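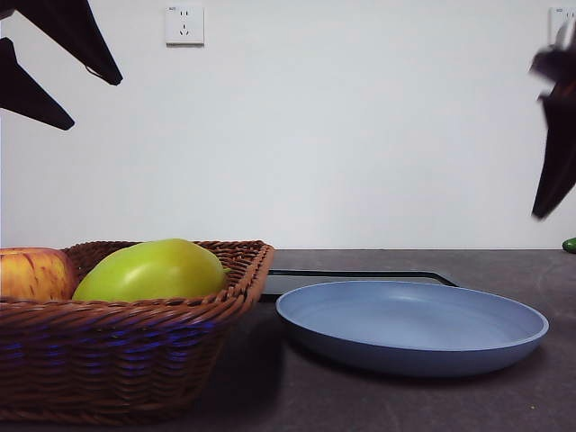

The purpose of this report is to record our group's visit to the automation open day held at the Wollholm workshop in March, and to set out what we learned there about two-armed handling of food items. The visit formed part of the second-year project module at Oltden College. The host, Semwal, had set up a kitchen counter with one gripper working from each side, a wicker basket of produce on the left and a round blue plate beside it. The stated task was to move items from the basket to the plate without marking the skin.

Student project report, Oltden College
Posted in April
Reading time: 3 minutes

Preparation

Before the visit, each member of the group read the safety sheet and wrote down questions for the staff. We travelled from Lilville by coach and were divided into two parties on arrival. Our party saw the handling demonstration first and the control room afterwards.

The demonstration

The staff explained that the arms are first guided by a trained operator, and that the recorded movements are later used to teach the system to work alone. A full set for one task consists of 900 recordings. We watched 24 attempts, of which 20 were judged complete by the staff. In 3 of the others an item was dropped back into the basket, and in the last the operator stopped the run.

The group had expected the grip itself to be the hardest stage. According to the staff, the approach causes more trouble. A basket has a raised rim, and the fingers must come down over it at a steep angle. Fruit resting against the side leaves little room for a finger to pass behind it. A shallow plate is much easier to reach, although round items may roll once they are let go.

Control room

We were shown how each recording is checked and labelled. Runs with long pauses are set aside. The work is slow and is done by hand, and several members of the group felt that it deserved more time in the programme than it was given.

Limits of this report

Our figures come from one morning and one task. We were not permitted to change the speed of the arms, so we cannot comment on how speed affects the result. We also had no means of checking the fruit for bruising after handling.

Further work

The group intends to build a simple two-finger gripper in the college workshop and to test it on an open tray and on a basket with a rim. Parts have been ordered and the first trials are planned for May.

Subscribe to our newsletter for project news and open day dates. You can unsubscribe at any time.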